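The Slow Return of the Bar Shampoo

Isla Halliday gave up on bottled shampoo in April, when she moved to a smaller apartment and found that the shower had one narrow shelf. She bought a bar from Pirihi, a small maker with a short ingredient list, and used it for 13 days before she decided she hated it.

"My hair felt like it had a coat of wax on it," she said. "I went back to the bottle for a week. Then I read the back of the box and saw I'd been doing it wrong."

Her mistake is a common one. She had been rubbing the bar straight down the length of her hair, the way most people use soap on their arms. The box told her to work up a lather in her hands and put that on her scalp. She tried again, and she has not bought a bottle since.

Solid shampoo is an old idea that has come back in a different form. Many of the bars sold years ago were true soap, made from oils and lye. Soap is alkaline, and in hard water it reacts with minerals and leaves a dull film behind. A lot of people who tried one of those bars still assume all of them work that way.

Most of the newer ones are made with the same kinds of cleansers that go into liquid shampoo, pressed with very little water. The label is the place to check. If the first ingredients are words like "sodium cocoate" or "saponified coconut oil," it is soap. If you see "sodium cocoyl isethionate," it is the newer type.

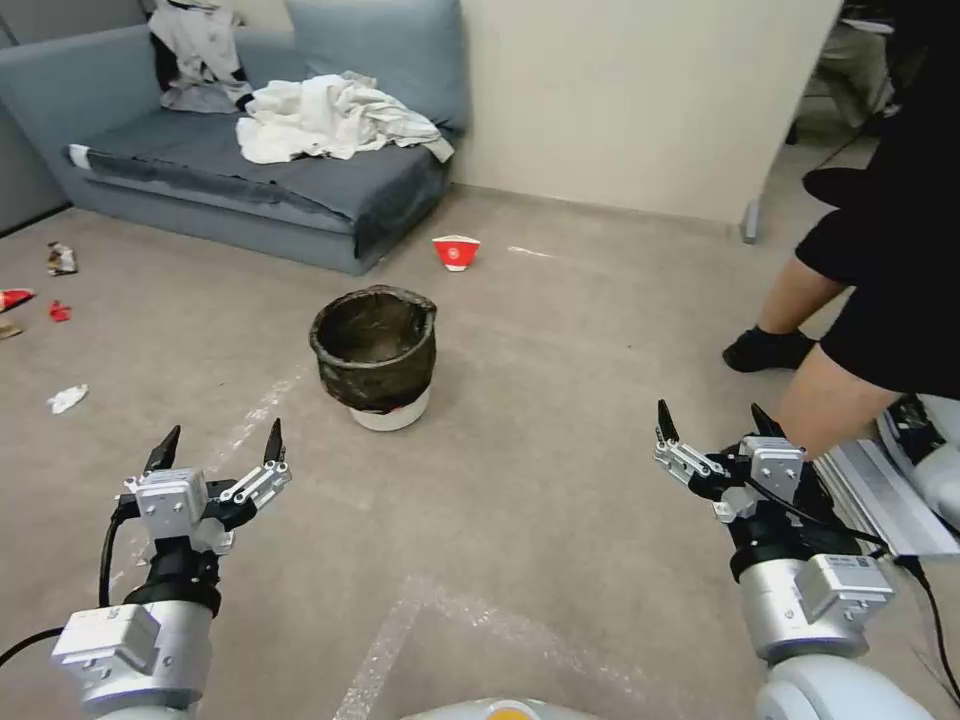
Mulugeta Tilahun has cut hair for 20 years and now keeps three brands by the sink at his salon, Nikano. He was slow to come around to them.

"Clients would bring in a bar and ask me what I thought, and I didn't think much," he said. "What changed my mind was fine hair. The bars I use now rinse clean, and fine hair shows it right away if something doesn't."

He is more careful with color-treated hair, and he does not use soap-based bars on it at all. For curly or very dry hair he likes the Pavero bar, which has cocoa butter in it, followed by a regular liquid conditioner. He has not found a solid conditioner he likes. The ones he tried took too long to spread, and two of them broke apart in his hands.

Price is harder to judge than it looks. The Moment bar costs $13 and Halliday's lasted her 36 washes, but she has shoulder-length hair and washes it every other day. Someone with long, thick hair will go through one faster. A bar left sitting in a puddle will go faster still, and that is where a good part of the money gets lost.

Both of them say the dish matters. Halliday uses a wire rack that hooks over the shower head pipe, well away from the spray. Tilahun cuts each new bar in half with a kitchen knife and keeps the second half in a drawer until the first is gone.

For travel, let the bar dry overnight before it goes in a tin. If there is no time for that, wrap it in a washcloth and take it out as soon as you arrive. Halliday has forgotten to do this twice, and the second time she had to scrape the bar out with a spoon.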